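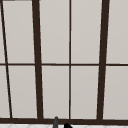 The sink station in the Eltia staff kitchen goes over to assisted operation in March. Hollenstein, which runs the kitchen under contract, has spent the winter preparing the task in simulation with the Turoma control package, and the arm has so far done all of its sink work in a rendered kitchen. Before each run the arm needs a position fix. The window behind the sink has proved a good target for this: its dark brown bars stand out clearly against flat light gray panes, and the software matches the uprights and the crossbar against the stored model. If the match falls outside tolerance, the arm stays parked and the run is logged as not started.

The task itself is narrow. The arm picks up a plate left in the sink area, removes any solid food, and places the plate in a rack. It does not wash. It does not handle knives or glassware, and it will not reach into standing water. Pots and roasting trays also stay with the kitchen crew, whose scrubbing station is unchanged.

Simulation work covered 390 complete runs. Food items, plate positions and starting poses were varied between runs, and the faucet was treated as a fixed obstacle with a keep-out volume around the neck and spout. Most of the failed runs fell into two groups. In the first, the gripper closed on the plate rim at too steep an angle and the plate rotated out of the grip. In the second, the planned path crossed the keep-out volume and the controller stopped the arm before it got there. The approach angle has been limited to deal with the first group. The second is handled by a different route, which enters the basin from the shallow side and adds a little time to each cycle.
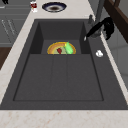
Food removal remains the slower part of the job. Small, rounded items are harder for the gripper than long ones, and two items lying close together may be taken for one. The current rule is that the arm makes one attempt per item. If the item is still on the plate afterward, the arm withdraws, the status light turns amber, and a person finishes the plate by hand. A second attempt was tested and dropped. It raised the number of cleared plates slightly but also pushed more food off the rim and into the basin, which then had to be cleaned out.

Loose objects on the ledges are a separate matter. The software does not classify anything outside the sink and rack areas, and it will not move such objects. It treats them as obstacles and plans around them. Crew members should keep sponges, cloths and paper away from the ledge during assisted operation, as each extra obstacle narrows the available path.

For the five people on the kitchen rota, the main change is in how the hour after lunch is divided. Scraping and racking is currently a fixed post, held by one person for the whole period. Under assisted operation there is no fixed post. One person per shift is named as attendant, carries on with other work within sight of the sink, and responds to amber signals. The attendant also runs the start check, which takes ten minutes and is counted as paid shift time. Contract hours stay as they are, and the rota will be reissued with the attendant column added.

Several crew members asked who is responsible when a plate breaks. Breakage during an arm cycle goes in the station log and is charged to the project budget. The attendant clears the pieces only after pressing the stop button and seeing the light go red.

Training sessions are held in the small meeting room at 2:30 p.m. They cover the stop button, the light codes, the start check and manual release of the gripper. Attendance is required before a first attendant shift.

Work at the sink in March will be limited to four lunch services, with the manual scraping post kept staffed throughout. Zonetti will fit the floor mount and the side guard beforehand, and the left-hand prep counter will be out of use while this is done. Cold prep moves to the serving side for that period. Log sheets from the first services will be posted next to the rota.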